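Packing Up the Pet Toys (and Other Small Stuff) Without Losing Your Mind
28 July 2020

We've moved twice in the last few years, and both times I did the big things beautifully and the little things terribly. Books, fine. Plates, fine. Then on the last night I was throwing balls and ropes and chewed-up plushies into whatever bag was closest, and it took me until December to find some of it again! So now I do the toys early, on the bed, with one plain box.

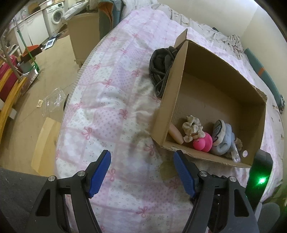
Why I pack on the bed

My back, mostly. A bed is a good height for kneeling next to or sitting on, and nothing rolls very far on a quilt. Balls on a wood floor go straight under the dresser and stay there. If your bedspread is a nice one (mine are all patchwork and flowers, I can't help myself), wipe the bottom of the box first. Cardboard that's been standing in a garage carries a surprising amount of grit. An old sheet underneath works too.

Picking the box

Go smaller than you think. Toys weigh next to nothing, so it's tempting to grab the giant box, and then everything slides around and you end up filling the gap with random shoes. I like plain brown ones with no printing, so there's only my own writing to read later. Check the bottom seam before anything goes in. Press on it with your whole hand, and if it gives, put a second strip of tape across the first.

Keep the flaps up while you fill. I used to fold mine down on the outside to get them out of the way, and they got so floppy they wouldn't close flat afterward.

Sort before you fill

Tip everything out and go through it with a trash bag next to you. My rules are pretty simple:

Rubber balls – squeeze hard. Cracks or missing bits mean it goes in the trash.

Rope and knotted toys – pull on the loops and look for long strings coming away. Trim one or two, but if it's unraveling all over, let it go.

Plush – feel along the seams for stuffing poking out. A small hole gets five minutes with a needle and thread. A big one doesn't, unless it's the favorite, in which case you'll be sewing whether you like it or not.

Chews and hard pieces – anything splintered or worn small enough to swallow gets tossed.

Wash it now

Pack clean and you unpack clean. Rubber things go in a sink of warm water with a squirt of dish soap, and an old toothbrush gets into the bumps. Plush goes in the washer on gentle, inside a zippered pillowcase or mesh bag, and I leave out the fabric softener. Cotton ropes I wash by hand, squeeze out in a towel and hang up.

Then let it all dry, and I mean really dry. Rope fools you every time – the outside feels done while the middle of the knot is still damp. I give knots a full two days by a window. The first time we moved, to Brornudstead, I got impatient and opened the box to a smell I can still call up if I try.

Filling it

Start along one wall and work your way across, with the heavy and hard things low and the soft ones on top or in the gaps. Clear plastic bags are great for anything tiny, and you can see what's in them without opening every one. Leave those a little open if you have even a slight doubt about the drying.

Don't feel you have to fill the thing to the top the same day. I leave mine open for a week or so, and stray toys keep turning up from behind the couch.

Labels

Write on two sides and never on the lid, because the lid is what gets another box put on it. I put the room, then three or four words. "Bedroom – balls, rope, plush" is plenty. Last time we had roughly 40 boxes and the ones marked "misc" were the last to be opened, every one of them.

The one you leave out

Keep back one toy and one blanket, unwashed, and carry them with you in the car. A strange house is a lot easier on an animal when something in it smells like the old one. Same goes for small kids, come to think of it.

If you only want to store the box for a while, a high closet shelf beats the basement. Cardboard drinks up damp, and mice love stuffing. I swap ours every couple of months, half the toys away and half out, and the old ones get greeted like they're brand new!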